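Lurkel gets its gripper back in line

Great news from the Stundwood project — Lurkel, the simulated home robot, has a freshly tuned gripper! Ermelinda Correia spent almost 12 hours resetting the finger spacing and the wrist camera, with the jaws left wide open for the checks.
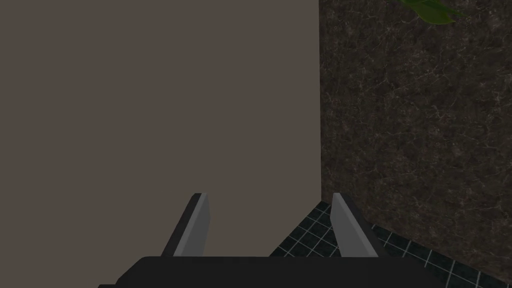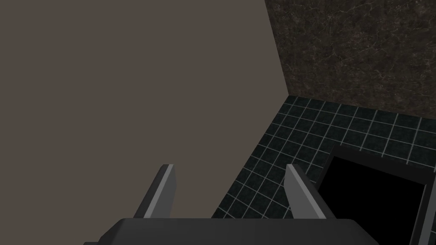
Jaws open, nothing held, in the room with the marble wall.

Correia now plans 40 practice grasps, and the new settings go to the Jia team in August. We can't wait to see them!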